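Histstead cell

The Histstead cell is a two-armed robot workstation used for handling trials with baked goods. It was assembled by Lytvynenko, a small integration firm, and is kept at the Trollthorpe works of the catering supplier Tondmont. The cell is known among those who maintain it for its mismatched hands and for a service log that has grown longer than its operating manual.

Layout

The cell consists of a two-armed robot, a table and a controller. The arms are not a pair in any useful sense. The left carries a parallel gripper with two fingers, the right a multi-fingered hand in a black textured glove. Early versions had a gripper on each side, and the manual still refers throughout to "both grippers," a phrase that new technicians are told to read generously.

The table is covered with a green cutting mat of the kind sold for quilting and model making. Its printed grid serves as the cell's position reference. A machined fixture plate was specified in the original order and delivered to the wrong building, by which time the mat had been in use for a season and had given no cause for complaint.

Setup

Setup begins with the mat, which is squared to the table and taped underneath. The left arm is then brought down until its fingertips hover over a chosen grid crossing, and the offset is stored. The right hand is taught separately, by moving the thumb and then each finger through its full travel with the glove on. Teaching it without the glove saves several minutes and produces a hand that closes too early on everything.

Test items are set out last. A standard run uses a bowl holding one pastry, with a bread roll left on the mat beside it. The full acceptance routine calls for 131 picks, of which the left gripper performs the larger share – the gloved hand being better at shapes and worse at schedules.
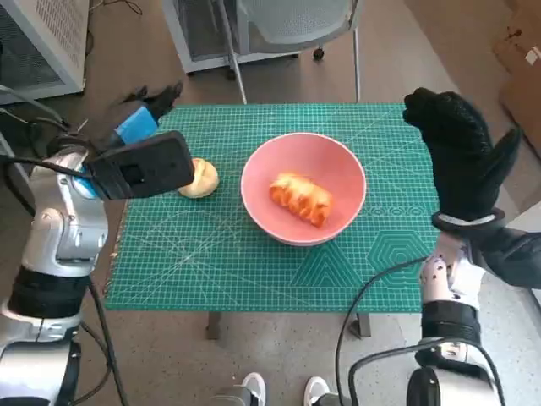
Lytvynenko replied to an early draft of the setup notes that the roll ought to be swapped every morning, as a stale one is harder than anything the gripper will meet in service and teaches the operator to squeeze. The remark was adopted as written. The supply of retired rolls is not covered by any procedure.

Maintenance

Routine care is light. Crumbs are brushed from the gripper fingers after each session and the glove is inspected for worn fingertips. Compressed air is forbidden, following an afternoon in August when it moved the crumbs from the fingers to the inside of the controller.

The left gripper is stripped and greased every 3,000 cycles. Cables on both arms are checked for slack at the same time. A cable that is too tight pulls at the wrist, and one that is too loose finds the edge of the table.

Faults

The most frequent entry in the log is fault 55, reported as a loss of finger position. The manual recommends replacing the encoder. In practice the cause is nearly always a connector at the wrist, and reseating it clears the fault – a repair performed so often that the spare encoder remains in its original bag.

Fault 597 is listed in the manual without explanation. It has been recorded once, during a power cut.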